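Filed under: Table Linen > Square Cloths > Prints
14 comments | Share this page

The Tronditz triangle cloth, small square

I'll start with a confession. When Brian Mfinanga first brought me the samples for this one I put them in a drawer and forgot them until July. I'm a plain linen person at home, always have been, and printed triangles sounded to me like something from a dentist's waiting room. Then I needed something to throw over the little table by my back door, the sample was the right size, and it stayed there for the whole summer. So now we sell it!

It's a white cloth with a print of triangles in grey, beige and pale yellow. The yellow is very quiet. If you're hoping for a proper sunny kitchen yellow, the Guimarães check further down the range will suit you better (and I'd tell you the same in the shop). What I like about this print is how much it puts up with. My crockery is a jumble of creams and browns with one horrible orange jug, and all of it looks fine on there, even the jug.

What size table does it fit?

It's cut for small square tables, the sort two people can eat at if they don't both want the newspaper open. Card tables, side tables, that odd one in the spare room with the sewing machine on it. It isn't meant for a long dining table, though one customer does run two of them end to end across hers and says the join hides nicely under the bread board.

Please measure before ordering. I know everyone says that. Take the top from edge to edge, then decide how much hang you want on each side, then have a look at the size chart at the till page. If you're between sizes, go up. A short cloth on a small table always looks like it shrank, and I get more emails about that than anything else in the shop.

The fabric

It's 100 per cent cotton with a flat, fairly tight weave. You can write on it without your pen going through the paper, and a small glass stands up properly, which can't be said for the thick quilted ones. The hem is turned twice and stitched all the way round, with mitred corners. Simone Fagundes does our finishing and she is fierce about corners. I once sent back a batch she'd already sent back.

There's no coating on it. I've had a few people ask for a wipe-clean version and we did try one with Destis, the people who do our aprons, but it came out stiff and it had a smell that wouldn't shift. I might try again. For now it's a cloth you wash.

Washing and ironing

Machine wash at 30 with whatever else is going in, as long as it isn't new jeans. I hang mine outside and bring it in while there's still a bit of damp in it, iron it on the back, fold it in four and forget about it. You can tumble it on low. It'll come out more creased and you'll swear at it a bit, but no harm done.

Tea comes out if you get to it the same day. Beetroot comes out eventually. Candle wax is brown paper and a warm iron, same as ever. Turmeric I can't help you with - my own cloth has a small orange thumbprint from a curry and I've simply started putting the pepper mill on top of it.

Does it crease in the post?

Yes, along the fold lines. We send it flat in a Stutport card sleeve, folded up, and the creases drop out with the first iron. If you're giving it as a present and want it looking smart straight out of the wrapping, put a note in the order box and I'll roll it on a tube for you. No charge, I've got loads of tubes.

On the table

Tan things look lovely on it, I think, because the beige in the print picks them up and the white keeps it all from going muddy. A tray with rounded corners, a round bowl, a clear glass, your specs folded up where you'll find them again, and that's a table I'd happily sit down at.

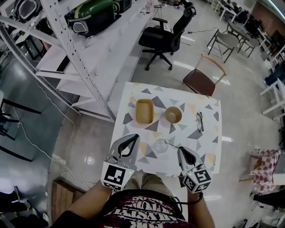 What goes with it

People do ask me this, so I'll say what I'd buy with my own money. The plain grey napkins are the safe choice. The beige ones are nicer but show everything, and I'd keep them for when there's no gravy. I wouldn't put a second pattern on the same table unless it's a very simple one, though my sister ignores me completely and uses stripes.

For placemats I'd go for none at all! Half the fun of the print is seeing it, and on a little square top two placemats cover nearly the lot. If the table wants protecting from hot plates, put a felt underlay beneath the cloth. We cut those to order, so have your measurements handy.

Things people have grumbled about

Fair's fair, I'll put these in too. The first run had triangles that didn't line up at the hem on one side, and a few of you noticed. That's been sorted with the printer and the ones going out now are the newer run. If you have an older one and it bothers you, send me a photo and I'll swap it.

Somebody else felt the white was too white. I can't do much there, but it softens after a few washes and I prefer mine now to how it looked new.

And the size labels were sewn into the corner where they stuck out under the hem. They're on the long side of the seam now, quite small, and you can snip them off without undoing anything.

Ordering and returns

We've sent out 2,182 of these so far, which still makes me blink, given the drawer. Stock is decent in the small square and thin in the next size up. If it says sold out, use the "tell me" button and you'll get one email when they're back.

Send it back within 30 days if you don't get on with it, unwashed please, in the sleeve it came in. Samples of the fabric are free, up to 2 per person, and they make quite good coasters.

Tags: tablecloth, geometric print, small tables, cotton, grey and yellow
Saved by 100 people | 14 comments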